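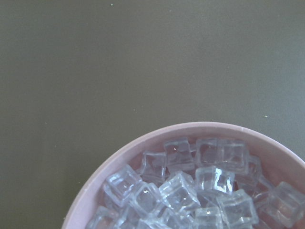 Assunta Zanetti

Reading time: 3 minutes

Clear cubes in a plain bowl are now a regular part of the table displays at Wakari, and the housekeeping office is often asked how they should be kept. The following guidance applies to acrylic cubes of the reusable kind. It does not apply to ice intended for drinks.

Wash new cubes before first use in lukewarm water with a little washing-up liquid. Rinse them twice and leave them on a folded cloth until dry. Hot water and the dishwasher should be avoided, as both may cloud the surface. Window sprays and anything containing alcohol are likewise unsuitable.

A bowl in a soft colour, such as pink, lends some warmth to clear pieces. Fill it by hand - tipping the cubes from a bag will chip the corners and scratch the glaze or finish. Wipe the table first. Dust shows readily on a dark matt surface, and a dry microfibre cloth will lift it without leaving streaks.

Cubes must not be placed within reach of children under 3, nor mixed with real ice at any time. 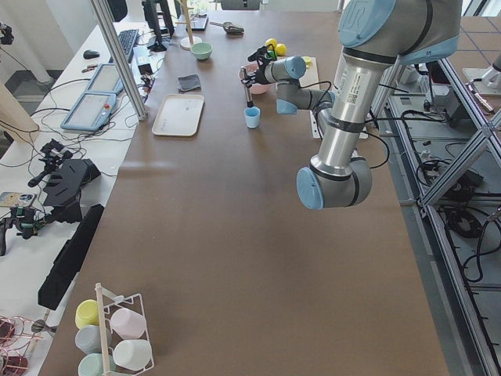
Sturkport, January

Where several items share a long table, allow each bowl its own space. A pink bowl and a pale green one may stand well apart, with round yellow pieces beside one of them for contrast. A folded dark cloth and a shallow off-white tray should be kept on the same table, the cloth for dusting and the tray for sorting. Small cups are best set down last.

At the end of the day, return the cubes to a lidded box lined with soft paper. Label the box with the room and the month. Chipped cubes are to be discarded and should not be returned to display.

Questions on storage may be put to Renzo Cocco at the housekeeping office, extension 573.

Related items
Removing limescale from glass jugs
Caring for matt table tops
Folding and storing cloths

Contact | Copyright Wakari Housekeeping Office | Back to top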